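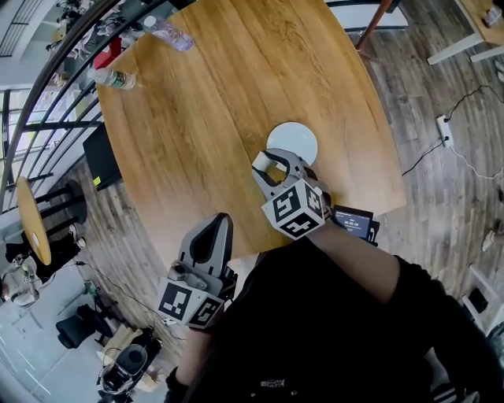

How much does the polar alignment of a small equatorial mount matter if you only take short exposures?
Less than we expected. For exposures of four seconds or less through a 555 mm refractor, the gears in our mount caused more lost frames than the alignment did.

Project report, practical astronomy course
Bożena Krajewska and Igor Kurek

Background

The course owns a small German equatorial mount, a Medel, with a motor on the right ascension axis only. It has a hollow polar axis but the polar scope was lost before our time. Students have been told to point the axis at Polaris by eye and accept the result. We wanted to know what that costs in usable frames, and whether a drift alignment is worth the time it takes in an evening session that has to end at 11 p.m.

The telescope was the 555 mm refractor from the course cupboard. The camera was a Vonau planetary camera with a cooled sensor, used at prime focus with no reducer. We did not guide.

Observing site

All sessions were held in May from the field behind the Embridge sports hall. The southern horizon is good down to the tree line. To the north there is a floodlight which goes off at 10 p.m., so the useful part of each evening was short. We lost two planned sessions to cloud and one to a flat battery.

Method

We used two kinds of setup. In the first, the tripod was leveled and the polar axis was pointed at Polaris by sighting along the mount body. In the second, we started the same way and then did a drift alignment with a star near the meridian and another low in the east. The drift alignment took 40 minutes the first time and 25 minutes once we had done it a few times.

After each setup we took runs of 200 frames of an open cluster field at one, two, four and eight seconds. Igor wrote a script that measures the longest and shortest axis of each star and rejects a frame if the average ratio is over 1.3. We picked that limit by looking at a set of frames and agreeing on where the stars began to look stretched. A stricter limit would reject more frames in both setups.

Some runs were stopped early by dew or cloud. In total we kept 3,047 frames for analysis.

Results

At one and two seconds there was no difference between the setups that we could separate from night-to-night changes in the seeing. Nearly every rejected frame at these lengths came from wind or from somebody walking past the tripod.

At four seconds the sighted setup lost slightly more frames than the drift-aligned one. The stretched stars in both cases pointed east-west, which is the direction of the worm gear error. Poor polar alignment mostly shows as a drift in declination, and we saw little of that inside a single frame.

At eight seconds the gear error took over. More than half the frames were rejected with either setup, and the losses came in groups that repeated with each turn of the worm.

Where alignment did matter was over a whole run. With the sighted setup the cluster moved slowly north across the chip, and on one Wednesday session it had to be recentered 4 times in an hour. As there is no motor on the declination axis, this was done with the slow-motion cable, and we threw away the frames taken while the tube was still shaking. With the drift alignment we recentered once.

Problems

The declination cable is too short to reach comfortably when the telescope points near the zenith. We fitted a longer one from Sadowski, which works but twists a little before the axis moves. It is easy to overshoot.

The counterweight was also set too exactly at first. With the load in perfect balance the worm wheel rocked between the teeth. Moving the weight so that the east side was slightly heavy helped - the stars at four seconds were visibly rounder - but we changed this after the second session, so the early runs are not fully comparable with the later ones. We left them out of the eight-second results.

Recommendations

For stacks of short frames, sight on Polaris carefully and start imaging. Stay at four seconds or under. If the plan is to stay on one object for more than an hour, the drift alignment is worth doing, and it can be done while the floodlight is still on.

We would like the next group to measure the worm error over several full turns and try the mount with a guide camera. The script and the frame lists are on the course drive under the mount's name.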